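Candy Week at Cestbridge

Posted 10/12/21

So we finally got around to the candy task! If you've been following along since August you know I've been begging for this one. We spent the whole summer on cups and sponges, and I was so ready for something small and crinkly.

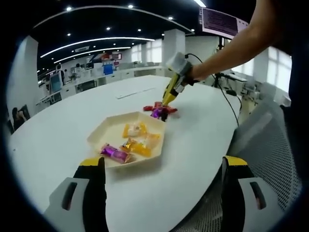 The plan is pretty simple to say out loud. You hold a gripper in your hand, you pick up wrapped candies and put them in a tray, and every pick gets saved as one example for Nateo (our learning system -- I didn't choose the name, but I've grown fond of it). Do that over and over, with the candies in a different spot each time, and sooner or later Nateo should get the idea.

Three candies in the hexagonal tray: a purple-and-silver one, a yellow-orange one and a golden-yellow one. Another gripper, the one with the yellow body, is down on the red and magenta-purple bunch on the tabletop. I love that big white oval table, by the way. You can come at it from any side, and we do.

Our goal was 100 good examples a day, and the first day we got nowhere close. My hand cramped up, I kept squeezing too early, and I threw out a whole batch where I'd nudged the tray with my knuckles. Trandcombe, the office that shares the examples with us, had warned me that wrappers are slippery little things. They were right!

What helped was slowing way down. Open wide, come in low, close, wait a beat, then lift. I also quit trying to grab the one in the middle of a pile -- take one off the outside first and the rest get easier.

We're at 941 examples now, after four sessions, and I've gone through most of the Phùng notes on how to label the misses. Those get kept too, in their own folder, with a short tag for what went wrong. "Twisty end" is my most used tag by a mile.

Next up is the same job with two people working the table at once, and after that I'm hoping for bottle caps. If you've got a good trick for sore thumbs, please send it my way!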